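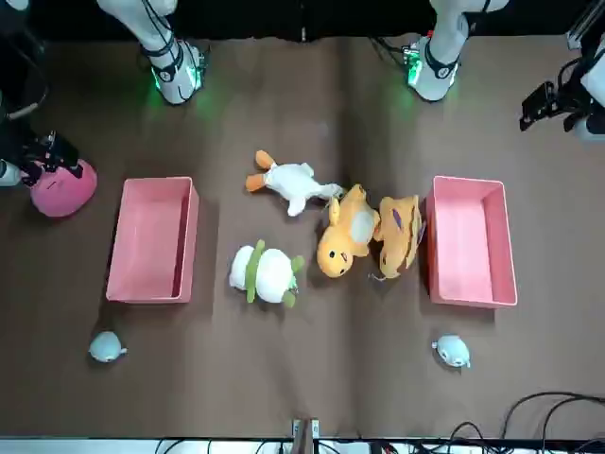 How to sort soft toys into bins

Posted by Yvonne Dobson, 5/1/25

Soft toys pile up quickly, and one big toy box usually means everything gets tipped on the floor to find the thing at the bottom. Two shallow open bins work better for most kids' rooms.

What you need

Two bins of the same size, without lids
A clear table or bench
A soft brush or lint roller
A bag for anything you're giving away

Steps

1. Put the toys in the middle of the table with a bin on each side. Turn the bins so the long sides run away from you.

2. Decide what each bin is for before you start. We use one for favourites and one for the rest. You can also sort by size or colour.

3. Pick up one toy at a time. Check the seams, eyes and any ribbons. Put aside anything that needs mending.

4. Brush off fluff and crumbs. If a toy needs a wash, read the tag first.

5. Place each toy in its bin face up. Large ones go in first and small ones on top. Stop when the toys reach the rim.

6. Anything left over goes in the bag or into a cupboard to swap in later. I swap ours every March.

Storing the bins

A low shelf is best, at a height the kids can reach on their own. Ours sit on the bottom shelf of a Lanitz bookcase. If yours slide around, put a piece of non-slip mat underneath.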